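**Right arm protective-stops on lift, black glazed dishes, two-arm table cell**

**grout_line** · 23 October 2025

Cell is two arms on an extrusion frame, butcher-block top, parallel-jaw grippers, head camera plus a fixed camera low at the table. The task is sorting black glazed dishes onto and around a perforated stand. Cell software is Pakach, motion layer is Zorudberg.

Fault: the right arm grips a dish, starts the lift, and throws a protective stop within the first few centimeters. The log says "external torque limit, joint 5". No contact with anything except the dish. It happened 11 times in one session. The left arm ran the same program without a single stop.

What I have checked so far:

- Payload value matches the heaviest dish
- Gripper mass and center of gravity re-entered by hand
- Joint 5 temperature normal at every stop
- Brake release sounds normal

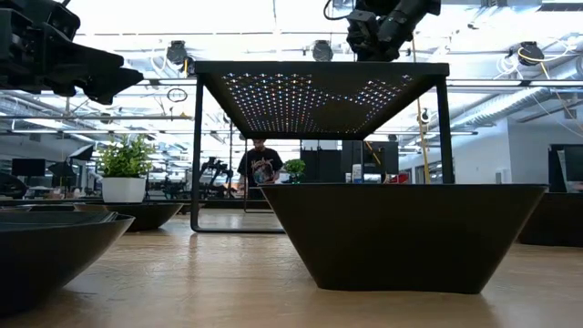
The limit was never changed from the default. I could raise it and the stops would probably go away, but people walk up to this table with the arms powered, so I would like a cause first. Has anyone seen joint 5 trip on lift only, on one side only?

---

**halfstep**

Cable drag. The right arm on these cells usually has the tighter bundle. When the wrist rotates for the lift, the loop goes taut and the controller reads that as an outside force. Power down, move the wrist through the lift by hand, and feel for a hard spot near the end.

---

**mrkelvin**

I would not start with cables. A taut cable gives a torque that grows with angle, so the trip point should be the same joint angle every time. grout_line, is it?

---

**grout_line**

Trip angle is spread across 21 degrees. Not repeatable. I did the hand test anyway and did not feel a hard spot, although my hand is not a torque sensor.

---

**mrkelvin**

Then look at the grasp. With a glossy glaze and a flared wall, the fingers can close on the slope and slide down before they hold. The dish drops a little, catches, and you get a spike. Which dishes are in the set?

---

**grout_line**

Square ones, leaf-shaped ones, and bowls in a few sizes. All black. The layout varies by run. The stops were with the leaf and wavy ones mostly, though I did not record the dish for each stop, which I now regret.

The low camera is there for checking clearance under the stand. It looks along the tabletop, so it also picks up whatever is past the back edge of the table.
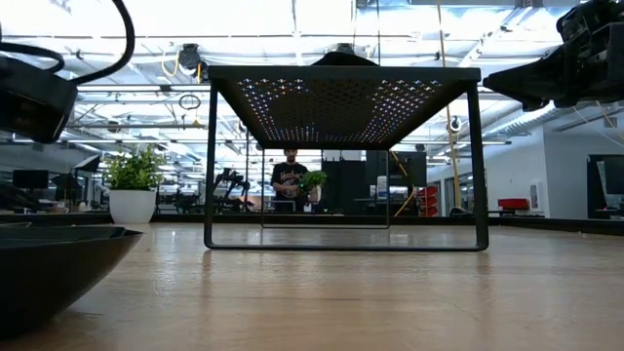 *Low camera, perforated stand at center, both arms clear of it.*

I bring it up because of something I found in the log while looking for the first problem. Pakach has a presence zone past the rear rail. When someone enters it, both arms are supposed to drop to reduced speed. Reduced speed also lowers the torque limit.

---

**halfstep**

So the limit you quoted is not the limit in force at the time of the stop. That changes the question.

---

**grout_line**

Correct. I pulled the active limit for each event. In all 11 stops the right arm was on the reduced limit. The left arm was on the full limit in the same second. They are supposed to switch together.

---

**tabrizi_owner**

We have a Tabrizi cell with the same motion layer and saw a version of this in January. The zone signal goes to both arm controllers over separate inputs. Ours had one input configured as active-low and the other as active-high after a controller swap. One arm slowed down when someone came near. The other slowed down when they left.

Check what the left arm does with a person in the zone. If it stays at full speed you do not have a nuisance stop, you have a safety fault, and the cell should be locked out until it is fixed.

---

**mrkelvin**

Agree with the last part. I still think there is a grasp problem under it. A normal lift should not trip even the reduced limit if the payload is right.

---

**halfstep**

Disagree. The reduced limit on Zorudberg is tight enough that acceleration alone can do it with a heavy gripper. I have seen it with nothing in the fingers.

---

**grout_line**

Test done with the table in this layout, gripper open, no dish held.

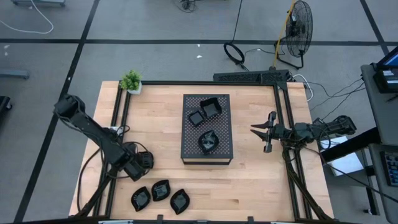
I ran the lift motion empty with the zone forced on, then forced off, five times each way per arm.

| Arm | Zone on | Zone off |
|---|---|---|
| Left | full limit, no stops | full limit, no stops |
| Right | reduced limit, 2 stops | full limit, no stops |

So halfstep is right that it can trip empty. The more serious result is the top left cell of that table. The left arm ignores the zone completely. It is not inverted as in the Tabrizi case. It never changes state.

Cell is locked out and tagged.

---

**tabrizi_owner**

Meter the input at the left controller with the zone forced on. If there is voltage, it is configuration. If there is none, it is wiring or the relay.

---

**grout_line**

No voltage. The relay is an Alen two-channel unit. Channel 1 feeds the right arm and switches. Channel 2 feeds the left arm and its contact does not close. I swapped the two outputs at the terminal block and the fault moved to the right arm, so the wiring downstream is good.

Relay replaced. Both arms now go to the reduced limit together, checked with the zone forced and then with a person standing in it.

---

**mrkelvin**

Why did a dead channel not raise a fault? A two-channel safety relay should be monitored for disagreement.

---

**grout_line**

Because it was installed as two independent outputs with no feedback to the controller. That is on whoever drew it up, and I signed off on the drawing. Feedback is being added before the cell goes back to normal use.

---

**halfstep**

And the stops on lift?

---

**grout_line**

Separate setting. I cut acceleration on the lift segment while in reduced mode and left the torque limit alone. Then I loaded the table with the full mix and ran it under supervision, wavy dishes first on the right arm. 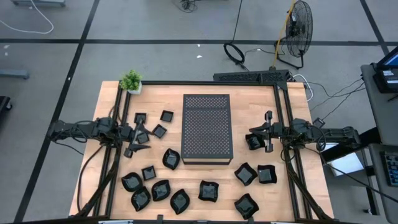

No stops on either arm for the whole run. Cycle time is 5 percent longer in reduced mode, which I can live with.

mrkelvin, I logged finger position this time and there is some slide on the sloped rims, so your grasp theory has something in it. It stays well under the limit. I will put that in a separate thread with the plots.

---

**mrkelvin**

Please do. Include finger pad material and grip force. I would also rerun the zone test once the feedback wiring is in, on both channels, with one pulled at a time.

---

**grout_line**

On the list. Leaving this thread open until that test is done.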